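2026-10-20
By Hipólito Cabral

Why does a hammer make a bang?

Sound starts when something shakes. Hit a table and the top moves up and down very quickly, too little for you to see. The shaking is called vibration. It pushes the air next to it, that air pushes the air beyond, and the push travels along until it reaches your ear. 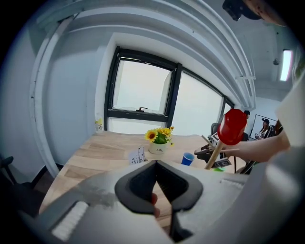

Some hammers are made for hitting nails. A mallet has a bigger, wider head, and it spreads the knock over more of whatever it hits. The toy one being held over the table has a red head shaped like a cylinder and a light wooden handle. If a mallet like that came down on the wood, the tabletop would shake and so would the air above it. Small things standing nearby, such as the pot of yellow flowers or the blue plastic cup, might shake a little too.

Try it yourself. Put a few grains of rice on a tray and tap the tray with a spoon. Watch the rice jump. Now put a folded towel under the tray and tap again. The sound is duller, as the towel soaks up some of the shaking.

Ask a grown-up before you start, and keep your fingers out of the way.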